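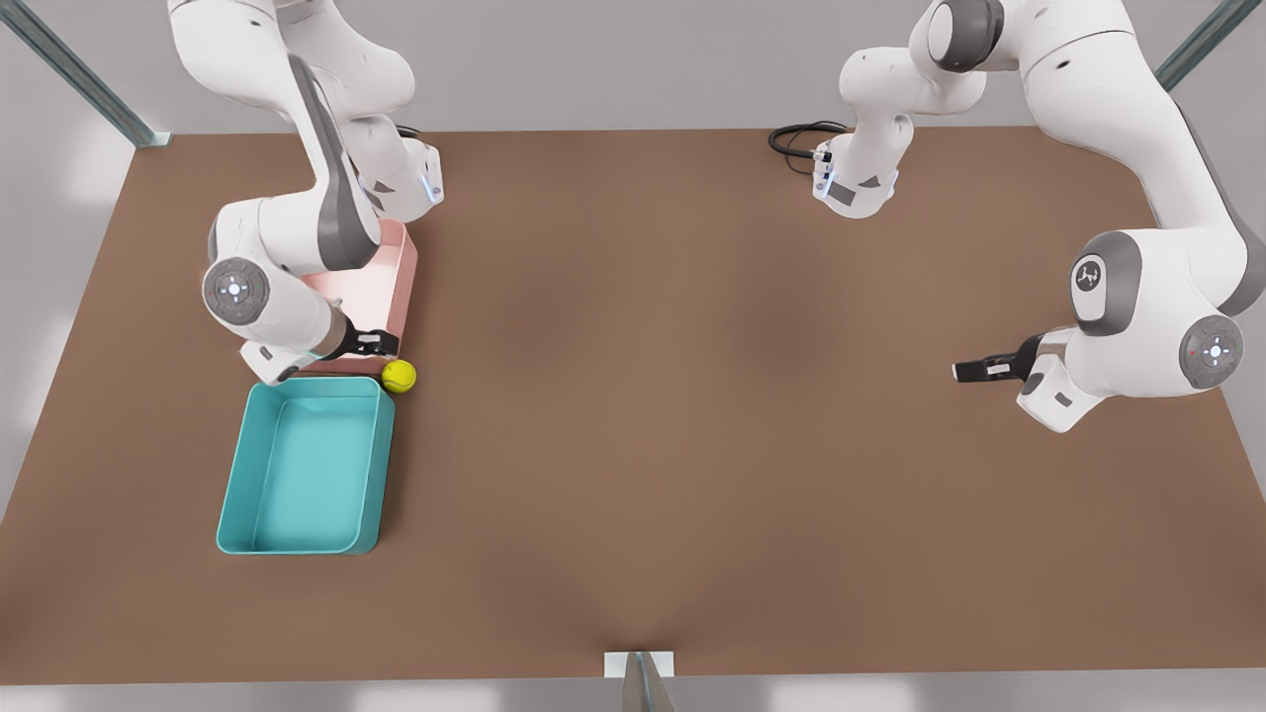
Flomholm, May

Progress report to the Tomeck fund, adult reading program

Quick one this time, the long version comes with the accounts.

Enrollment is at 119, up from 114 at the last report. Most of the new people came through the evening group at Zakaria Hall. Daytime still slow. We moved the start from 9:00 to 9:30 so parents can do school drop-off first, too early to say if it helps.

Tutors: lost 2, both moved away. Abdul-Rahman Eshun has taken on their learners for now, on top of his own group. Not a long term fix. Ad is up at the library and in the Grirkilura newsletter, a few replies so far — interviews next.

Books. The 50 large-print readers you paid for arrived and are in use. The workbooks are a different story. Publisher sent the wrong level, we sent them back, still waiting on the replacments. Photocopying in the meantime, so the print line will run over a bit. Would like to cover it from the travel line, which is hardly touched. Please confirm thats OK.

Testing: mid-year reading checks done for the evening group only. Daytime group gets theirs before the summer break. Scores go in the next report, all together, same form as last year.

Problems: heating at the hall was off for a stretch and attendance dropped. Landlord has fixed it. Bus changes also hurting people who come in from Grirkilura, a few now share rides.

Next: hire tutors, finish testing, sort out the summer timetable. Need a decision on the second payment before we sign the hall lease again — the draft lease is already with your office.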